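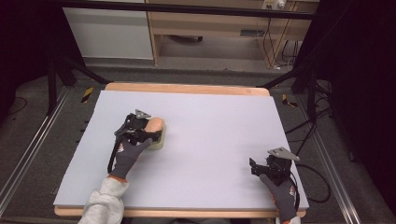 Both hand grippers over the foam board, left closed on the peach cylinder, right open.

Notebook, Ersoy bench, May

Fault: left handheld reports fully closed while the jaws are still on the part. Right handheld does not do it.

First seen in the morning block. Width channel on the left unit dropped to 0 with the peach cylinder still between the fingers. The channel is one byte, 255 at full open, 0 at mechanical stop. With the cylinder held the reading should sit well clear of the bottom. It was fine for the first part of the session, then the floor value started to creep, then it clipped. Live view showed nothing odd. The Bemus logger raised no warning because 0 is a legal value.

Went back through the logs from this block. 400 episodes recorded, 19 with the left width clipped while the hold flag was set. All 19 are in the later half. Flagged them in the index as bad-width. Not deleted – the video may still be usable for the people at Drirkent, who do not read the width channel.

Checks, in the order done:

Cable. Swapped left and right cables at the hub. Fault stayed with the left unit. Put them back.

Supply. Measured at the hub under load, steady. No change when the left cable was flexed by hand near the gripper end.

Firmware. Same build on both. Reflashed the left anyway, no difference.

Zero. Reran the zero routine on the left with the jaws empty. Reading correct afterwards, then off again after a few dozen open-close cycles, always in the same direction. That points to something slipping, so electronics parked for now.

Mechanics. Opened the left housing. Encoder magnet carrier turns on its shaft with light finger pressure. The set screw was in place but not biting, and there was no threadlocker on the threads. Right unit opened for comparison: carrier solid, blue residue on the screw. 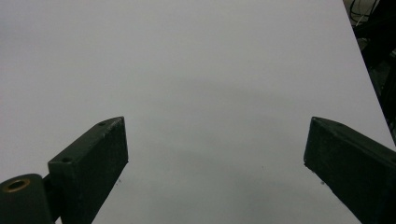
Wrist view, jaws open, nothing between the fingers.

Open-jaw view used as the reference for the width check. Finger spacing in the image is independent of the encoder, so a shift in the reading without a shift in the picture means the carrier has moved. Slow to do by eye, but good enough to sort the doubtful episodes near the changeover.

Repair: cleaned the shaft and screw, refitted with medium threadlocker, left to cure over lunch. Zeroed. Ran 400 open-close cycles on the bench with the cylinder in for the second half. Reading at stop moved by 2 counts and came back. Accepting that.

Safety note. The same width value feeds the grip interlock on the Astutholm arm during replay. With a false 0 the interlock treats the jaws as closed and empty and allows a fast move. No replay was run from this block, so no exposure, but the bad-width episodes must not go to the arm in any form. Replay disabled for the whole block until the index change is merged.

To do:
– logger warning on 0 with hold flag set
– witness mark on both carriers, paint pen
– add threadlocker to the build sheet, it is missing from the current revision
– check the spare unit before it goes out

Left unit back in service 15:30. Watching the floor value on the next block.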